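Final Report: How Long Does a Shared Kitchen Stay Shared?
Household Studies, summer project, submitted 30/08/2024

Background

Our building, Brurkik House, has 32 residents and two kitchens. In June the upstairs kitchen closed for pipe work, which left everybody cooking in the same room and gave me a topic two days before the proposal was due. I wanted to know whether a written sign-up sheet changes how people use a kitchen, or whether it only changes how they complain about it.

Method

I put a sheet on the fridge with 13 evening slots and kept a diary of who cooked when. I also handed out a short survey, modeled on the one in our Sesar course reader, with the question about "kitchen harmony" removed out of respect for everyone involved. Surveys went into a box by the door. Several came back with shopping lists on the reverse, and I coded these as partial responses.

Surfaces and boxes

A large part of the survey dealt with tables, as people feel more strongly about tables than I had planned for. Grid patterns got their own question after the pilot round.

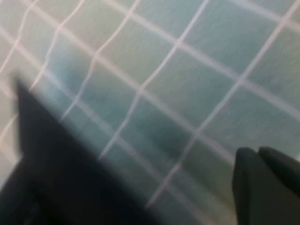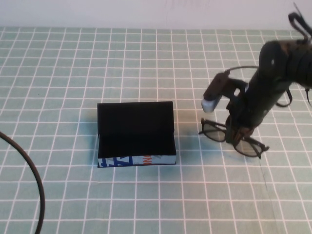 Residents who liked a patterned surface said crumbs were harder to see. Residents who disliked one said exactly the same thing. My adviser suggested I call this a "shared observation with divergent values," and I have done so in the longer version.

Results

The sheet filled up in the first week and was ignored by the third. Slots signed for in pen were kept more often than slots signed for in pencil, although there was only one pen and it went missing. Dinner moved later for most people. The group that cooks Kiều's noodle recipe on Plandetti stock cubes kept its old hour throughout and never signed anything.

Limits

I live in the building, I cook badly, and I was one of the people who skipped a slot. The diary has a gap where I went home for a wedding. A second round should use a sheet that can't be used as a coaster – and someone else's fridge.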